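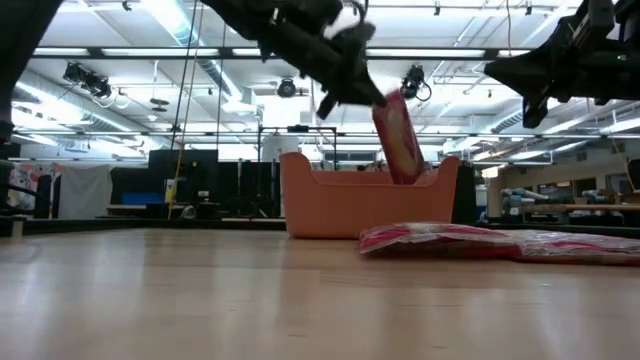
¿Qué se conoce como fallo de Manddale?
Se conoce así a una serie de caídas prematuras de envases en una célula de dos brazos programada con Truveo, descrita por Floarea Nedelcu en un informe del 27/09/2021.

La célula debía llevar paquetes de aperitivos de la mesa a una cesta, una tarea en apariencia sencilla y que, con todo, dio bastantes quebraderos de cabeza. De 502 ciclos registrados, 72 terminaron con el envase fuera de su sitio.

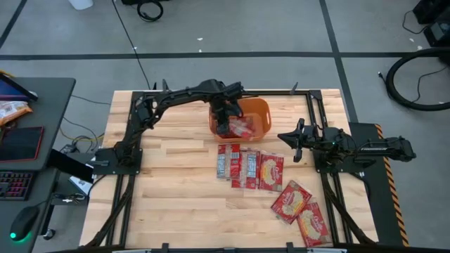
Nedelcu atribuyó el problema a la estimación de la fuerza de agarre —calibrada en su día con cajas rígidas—, que daba por firme una presa todavía insegura.
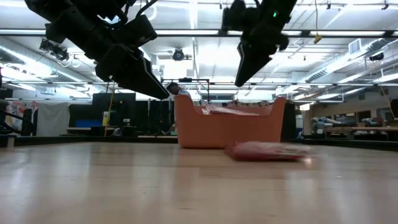 El fallo Bălan, como también se lo llama, tenía además una vertiente de seguridad. El programa volvía a bajar el brazo sin comprobar antes la zona, y en una sala compartida, donde puede haber una persona inclinada al fondo, más allá de las pinzas, aquello inquietaba con razón. La revisión de octubre, conocida como Priltach, añadió una pausa de 2 segundos. 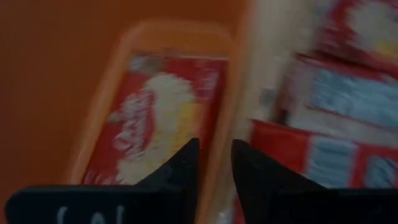

Paquete rojo en la bandeja, entre los dedos de la pinza y el borde superior.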